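Household Upkeep 2 – Session 3 handout
Sorting mixed piles: soft, hard, and the stuff in between
Milstead Evening Classes, room 355
Notes by Maricruz Zavala, from Tanveer's talk plus my own bits

Last time: drawers. Sheet from that one is still on the shelf by the door if you missed it.

Today – piles. Bedroom piles mostly. The kind that grow on a table or against a wall and get moved from one to the other without anyone sorting them.

First pass, by touch

Don't sort by owner or by room yet. Too slow, too many arguments. Sort by what it's made of:

Cloth – flat, folds, goes through a machine
Foam and sponge – holds a shape, soaks up water, tears at the edges
Rope, cord, ribbon – tangles with everything, take it out first
Hard plastic, metal – wipe and done
Mixed – soft thing with a hard part fixed on

Mixed goes in its own tray. Hammad asked if mixed can just go with cloth. No. Hard parts snag in the wash and the label usually only covers one half of it.

Foam, the long version

Most people's trouble is here. Porous foam keeps dust and crumbs in the holes. Shake outdoors, then vacuum with the brush end, low setting. If you do wash: lukewarm water, very little soap, press dont wring. Wringing pulls the seam open. Press between two towels and leave it somewhere with air on all sides, turn it over before bed. Iraís leaves hers on an oven rack laid across the bathtub, works well.

Seams – run a thumb along the whole length before any washing. Loose bit, stitch or glue first.
Crumbling – if it leaves grit on your hand it's finished. Bin.
Yellow color – mostly age. Bleach makes it worse, leave alone.

Where to put the trays

Left to right in the order above, and leave an empty patch of table in front of you so there is somewhere to turn things over. Clear the table before the heap by the wall, otherwise you end up with one big heap agian. Lids off until the end.

For next session

Bring 13 items from one pile at home, unsorted. Any pile. Write down which tray each one went in and the ones you changed your mind about. Abundio has the spare trays, ask him before 7 pm, he locks the cupboard.

Practice pile – work out the order you'd take it in before reaching for anything. Mine would be the braided rope first, the white and purple one, then the crumpled white cloth, checking underneath for the small red thing before you lift it away. The long pale yellow piece next, it's soft, but feel it before you pick a tray. Big off-white foam piece last, thumb along the thin seam, and go easy around the scalloped edges. Write your own order on the back of this sheet, we compare at the start of session 4.

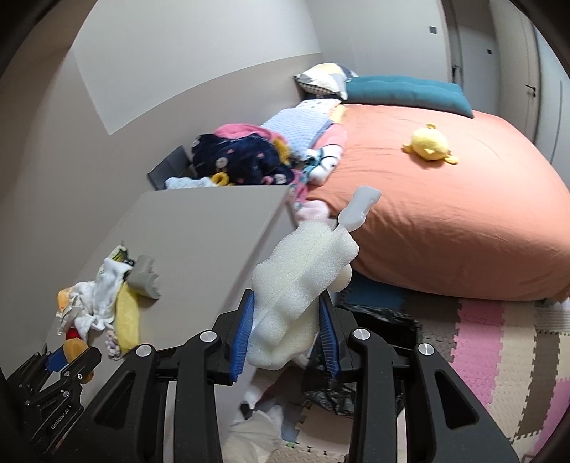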